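Moving a small round side table without wrecking the floor or the top
Posted in Furniture and Small Repairs

Clodagh Noonan
I have a small round wooden table in the corner of my bedroom that I use as a nightstand. The phone lives on it, and so does whatever I was eating the night before. I want to swap it to the other side of the bed this month and clean it up while I'm at it.

The rim has one small dark chip in it, and the top gets greasy from snack bags.
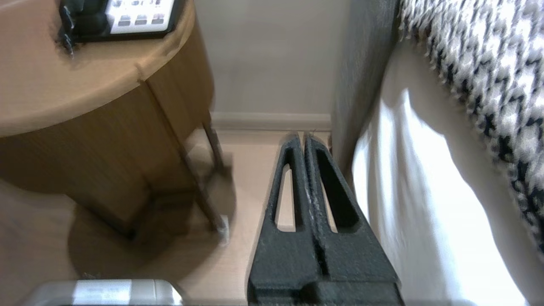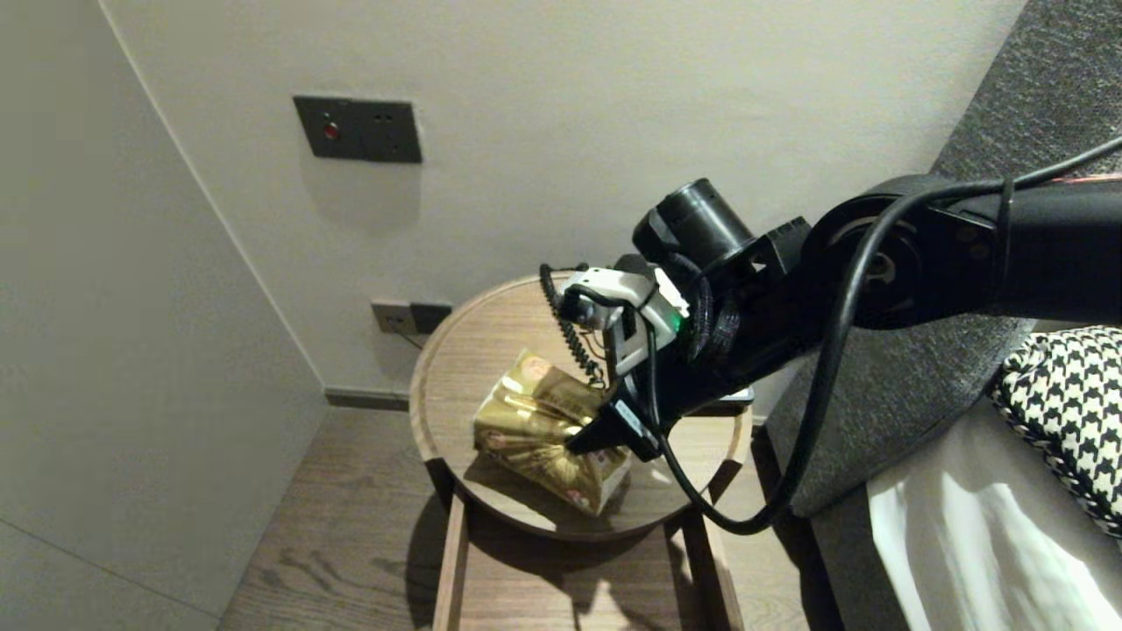
What should I use to fill a small chip on a wooden rim so that it doesn't stand out?

Ailbhe Sheehan
A hard wax filler stick is the usual thing for a chip that size. Buy two shades, one a bit lighter than the wood and one a bit darker, and blend them. Warm the wax until it is soft, press it in, let it set, then level it with a plastic scraper. An old store card works if you don't have a scraper. Don't use sandpaper on the rim unless you plan to refinish the whole top, as you will go through the finish on either side of the chip and end up with a pale patch bigger than what you started with.

Before any of that, get the grease off. Wax won't stick to it. A few drops of dish soap in a bowl of warm water, a cloth wrung out until it's nearly dry, wipe, then dry straight away with a second cloth. Go along the inside of a raised rim with a cotton swab. Crumbs pack in there and hold the oil against the wood.

If the chip goes down to bare wood, dab a little clear finish in it first and leave it overnight.

Hicham Belhaj
just use a brown marker. did mine years ago and you can't tell

Deividas Kütt
A marker is fine on a dark table. On honey-colored wood it usually dries too red or too dark, and once it soaks in you are stuck with it. Try it on the underside first.

For the move itself, take everything off the top and unplug the phone at the wall so the cord doesn't drag. Lift the table by the frame under the top, not by the rim. Then turn it over on a folded blanket and look at the feet. Foot caps on thin legs split or fill up with grit, and a gritty cap will scratch a wood-look floor every time the table shifts. Wipe them, and if one is loose or cracked replace the whole set so the table sits level. Measure across the leg with a ruler before you buy. I bought mine by eye and had to go back to the store twice.

Felt pads are the other option. They collect hair and dust, so plan on changing them every so often. I paid 17 dollars for a big mixed pack and still have most of it – the small round ones are the only size I ever use.

Clodagh Noonan
Thanks. I'll get the wax sticks and leave the marker alone. I hadn't thought to check the feet, so I'll do that when it's upside down.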